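Inside the old tower - a small gallery

28 September was meant to be a gardening day, but it rained in Ernton from breakfast onwards, so I spent it looking at computer innards and sorting out these pictures instead. I do love an old desktop with its side off. You get so used to a beige or black box humming away under a desk that you forget there's a whole little town in there, with its own streets and car parks and a power station at one end.

I've been meaning to put up a page like this since March, when I did the one on sewing machines (thank you for all the nice messages about that, I'm nearly through answering them!). I've kept it to my favourites this time. The sewing machine page had 15 pictures and took forever to load on my sister's phone, and she has not let me forget it.

If you're new to this sort of thing, lay the case on its side before you do anything else. Everything you want to reach then points up at you, and gravity is on your side when you're lining up a card. I learned that the hard way with a tower I bought at the Dernach car boot sale, trying to fit memory with the thing standing upright between my knees and a torch in my teeth. Three evenings, that took me. 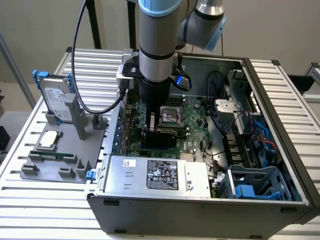
Power supplies are the part people tend to ignore, and I have a soft spot for them. They're heavy, they're plain, and they collect more fluff than anything else in the house. But I like reading the labels, all that tiny print and those odd symbols that must mean something to someone. The silver one in the lower half of this case has a good example, white text on black, with a little white sticker at the end as well. It covers part of the board too, and that's the bit that used to drive me mad on my Koech tower (long gone now, went to the tip with two dead hard drives still in it). You'd want to get at one silly connector and it would be just under the edge, and out the whole lump would have to come. Four screws, usually, and one of them always rolls under the fridge.

I'm fond of the splashes of colour as well. Blue expansion slots, a green board, and then red and blue SATA cables hanging down the inside wall as if somebody had thought about it. I don't suppose anybody did! Modern cases have gone all black inside, with lights to make up for it, and I find them a bit gloomy to work in. My current one, the Nenora, is like putting your hand into a coal scuttle.

The part that still makes me hold my breath is the processor socket. I've only ever bent pins once - 2 of them, right in the corner - and I can still feel my stomach dropping. I spent a whole Sunday with a magnifying glass and a sewing needle, and it did boot in the end, though it never liked being restarted. These days I leave the plastic cover on until the very last minute, and I don't let anyone put a mug of tea on the same table.

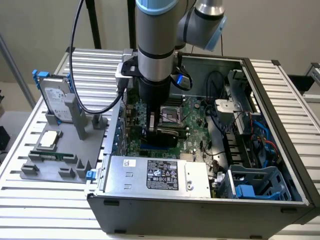 Socket open with its lever up, and a black component held just above the board.

I've got a few more of drive bays and fans to sort through, and I'll add them when the next wet weekend comes along. If you've an old tower in the loft, do get it down and have a look inside, even if you only give it a dust. Mine had a dead moth and a 3 pence stamp in it.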